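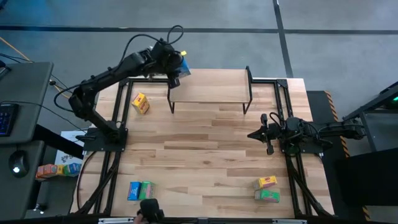
I went back and forth on the Mazurek riser shelf for most of July before I finally caved and ordered one. My craft table had turned into a swamp of tea boxes, bead boxes and who knows what else, and I wanted one spot with a bit of height so I could stop shoving things around every time I sat down. It's a very plain little thing, a flat board in pale wood on thin black metal legs, and I like it best the way it looks here, near the back of a light wood tabletop with the small boxes left out front in their yellows, blues and greens. The wood tones go together so well!

Putting it together took me 12 minutes on a Saturday with coffee in hand. The legs screw in from underneath and the hex key is in the bag. One of mine went in a little crooked, so I backed it out and tried again, and it's been fine ever since. No wobble, even when I lean on it (I shouldn't, but I do).

I had the Amero one before this and it drove me nuts. The finish got sticky and the feet left marks on my table. The Mazurek has had three mugs of tea spilled on it and wiped clean every time, though I did get a faint ring from the one I left overnight.

My gripes: it only comes in the one height, and my taller boxes won't slide under. I also wish the board had a small lip along the back, because I've knocked stuff off behind it more than once. And shipping from Sillell was slow, with no tracking until the day it showed up.

Would I buy it again? Yep, and I'm already eyeing a second one for the kitchen counter, if they ever get it back in stock.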